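Tornow Self Storage — Frequently Asked Questions

Last updated 7 January 2024

We get the same calls every week, and we like the callers, mostly. These are the answers we give on the phone, minus the hold music.

How big a unit do I need?

Bigger than you think if you're moving out of a house, smaller than you think if you're storing "just a few boxes from the office." Our units run from 40 square feet up to 100. The smallest takes the contents of a studio apartment, provided you stack things and don't own a drum kit. Come by and stand in one before you sign. Bring a tape measure and whoever packed the truck last time.

Can I switch sizes later?

Yes. If the right size is open, you sign a new agreement, move your things over, and we prorate the difference. We don't move your things over. We have been asked very nicely and the answer is still no. 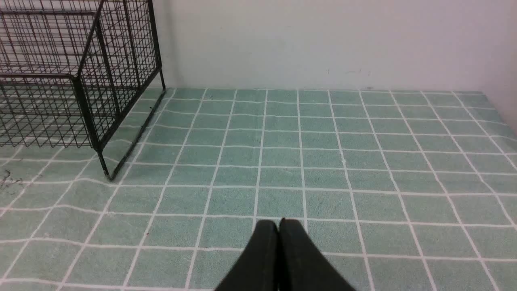
Is the building heated?

The Stosport Road building is climate controlled all year. The Vainio Street building is drive-up units with no heating or cooling, so it gets cold in January and in August it gets what you'd expect a metal door to get. Furniture, records, photographs and anything with a battery should go to Stosport Road. Lawnmowers are happy at either one.

What can't I store?

Food, fuel, fireworks, paint thinner, propane tanks, live animals, live plants, and yourself. Sealed cans count as food. So does birdseed, which the local mice consider the finest food there is. Drain the gas out of anything with an engine before it comes through the gate.

May I work out of my unit?

You can sort, pack, and label for as long as the gate is open. You can't run a business, rehearse a band or sleep there. Each unit at Stosport Road has a ceiling light and no outlets. Extension cords run down the hallway will be unplugged and left at the front desk, neatly coiled.

What are the gate hours?

6 a.m. to 10 p.m. every day, holidays included. The gate locks itself at ten and has no sense of humor about it. If you're inside at 9:55, please start wrapping up. If you're inside at 10:05, call the number on the keypad and somebody will let you out, after sighing.
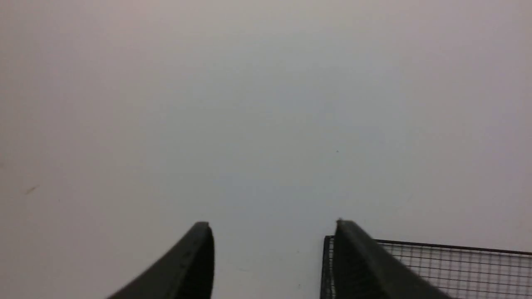
Do I need my own lock?

You do. Disc locks only, please — the cheap padlocks from the checkout aisle come off with a firm look. We sell a decent one at the desk. Keep the spare key somewhere other than inside the unit. You'd be the third this season.

Does Tornow insure my belongings?

No, and we ask to see proof that somebody does. Many renters' and homeowners' policies cover stored goods, so call your agent first. If yours doesn't, we can sign you up for the Wiritance plan at the desk. Read the part about water. Everyone should read the part about water.

How do I move out?

Give us 2 weeks' notice in writing. Email is fine. Empty the unit, sweep it, take your lock off, and tell us you've gone. Billing stops when the lock comes off, so a unit that's empty but locked is still a unit you're renting. Old mattresses left behind cost $60 each to haul away.

What happens if I'm late with the rent?

A reminder on day five, a late fee on day ten, and your gate code stops working on day fifteen. Call before then and we can usually work something out. Rates for students change in September, and those are posted at both offices.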